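The Long Table

1. Bralow

Shabani Ndung'u had the keys to the workshop at Bralow for one more week, and after that the long brown table would go to whoever bid on it. It was lot 193 on the sheet. Renzo Farina had written beside it in pencil, good top, some marks.

"Who wrote some marks?" Shabani asked.

"I did. There are marks."

"You don't put that on a sale sheet."

Renzo got a cloth and went over the top again, from the far edge toward himself, the way his mother did a kitchen bench. The pale patches stayed where they were. He leaned down until his eye was level with the surface and tried the light from the other side.

"It's in the finish," he said. "It won't come off."

Shabani told him to leave it. Ataahua Kerslake was driving in from Seltow that afternoon to look at the table, and she had worked at it for years. She knew every mark on it already.

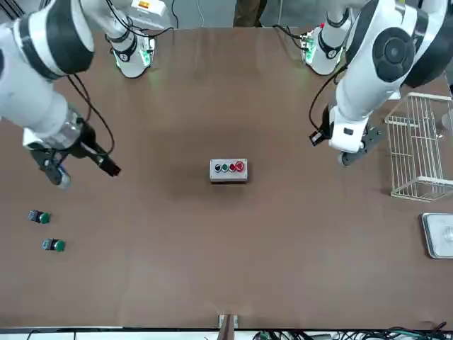
The brown top, and the green-capped push buttons.

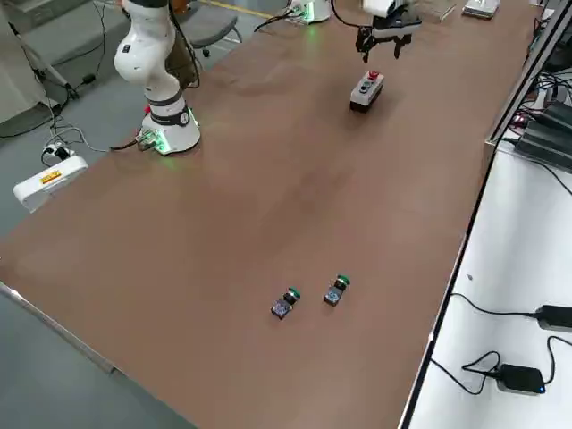 2. Ataahua

She came at four with her coat still buttoned and put her palm flat on the table before she said hello.

"I thought it was bigger," she said.

"It's the same table," said Renzo.

"I know it is."

She picked up one of the green push buttons and pressed the cap with her thumb a few times. Tapio Oksanen had taught her to wire switches like that in her first October at Bralow, when her hands were so cold she dropped the screws. He made her find each one before he'd go on. She was angry with him for a month, then she wasn't.

"Did Tapio want anything?" she asked.

"He said no. He said ask you."

She put the button back beside the other one and turned it until the two were close to matching.

"What's the reserve on the table?"

"Three hundred and seven dollars," Shabani said.

"It won't fit in my place."

"No," he said. "It didn't fit in here. They took the door off."

Ataahua wrote a cheque for 307 and asked Renzo if he knew anybody with a trailer. He had a cousin in Ocampo. He went outside to phone him, and she undid her coat and sat down.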